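Search this book
Search
Enter a chapter or keyword

Chapter 7
Comparing Hand-Held Grippers

7.1 Why comparison comes before collection

A laboratory that plans to record manipulation tasks with hand-held grippers must first decide which gripper to use. The decision is often made on price or on delivery time, and its effects are felt for months. Finger pads that slip on smooth packaging will slip in every recording. A handle that tires the wrist after one hour will shorten every session.

This chapter sets out a method for testing two or more hand-held grippers under equal conditions. It assumes that the reader has completed the calibration exercises in Chapter 6 and has access to a table, a set of household objects, and at least two operators.

The running case is the Flernow comparison, in which Verena Ammann and Beat Brunner tested two grippers, the Ornwood and the Wamside, before the start of a larger project. Each gripper was used for 80 trials per object. Trials were limited to 120 seconds, and a trial that passed the limit was entered as a failure even when the object was already held.

7.2 What is compared

Four properties are treated in turn: the shape and surface of the finger pads, the effort required at the trigger, the view left open to the camera, and the reliability of tracking. The last two are easily confused. A gripper may be tracked well by an outside camera and still block much of its own view of the object. For this reason the sample forms in Appendix C record them in separate columns.

Operators should exchange grippers at fixed intervals. In the Flernow comparison the exchange was made at the halfway point of each object set, and the order was reversed in the afternoon. Ammann later recommended a shorter interval, as operators had begun to favor the tool they had held longest. 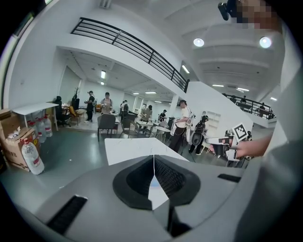 Figure 7.1 View across a white tabletop from one hand-held gripper, with its black finger pads in the foreground. A second gripper, at right, carries a square fiducial marker.

The marker in Figure 7.1 is mounted on top of the gripper. Section 7.4 discusses how the placement of a marker affects tracking when the wrist is turned.

Key terms: finger pad, fiducial marker, trigger travel, trial limit, operator exchange.

Reader comments (3)

Darcy Simard
The link to Appendix C opens the old form, with only one column for camera view and tracking. Can it be replaced?

Digby Gilchrist
We used this chapter in March with a class of 12. The 120-second limit was too generous for the easy objects, so we cut it in half.

Ferdinand Aebischer
Does section 7.4 cover markers on the side of the housing, or only on top?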